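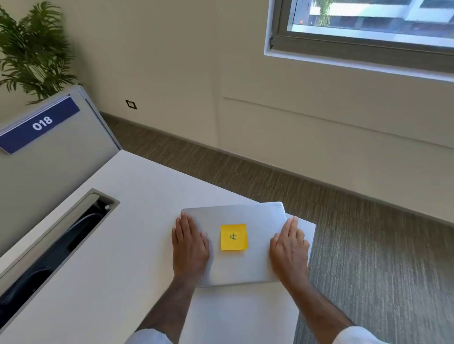 Subject: Re: [plisterthorpe-bakers] Rye loaf gummy in the middle

Halima Kimaro wrote:
> I've made the seeded rye twice now and both times the crust was
> fine but the crumb stuck to the knife. I gave it 30 minutes at
> 220C and cut it after lunch. Is it the flour? I'm using the dark
> rye from Prutach.

Halima, I doubt it's the flour. I use the same bag and it behaves well enough, though it does drink more water than the Rakena one.

Thirty minutes is short for a full tin. Mine gets 15 at 220C, then I turn it down to 190C and leave it another 31 - odd number, but that's where my oven timer ended up and it has stayed there.
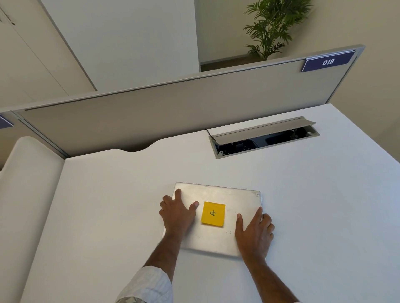 The other thing is cutting it too soon. Rye needs a night in a cloth before you touch it. If you have a probe, the middle should read at least 96C before it comes out.

I'd also check your starter. If it has gone very runny, feed it twice the day before and use it while it's still domed. 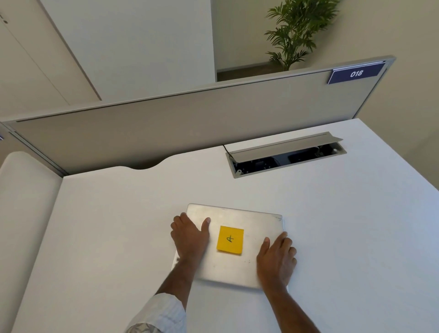

Chang-ho Kwon wrote that he had the same trouble until he stopped soaking the seeds in the dough water. He now soaks them apart for 4 hours, drains them well and folds them in last. I haven't tried it, but I will with the next batch.

Mirnia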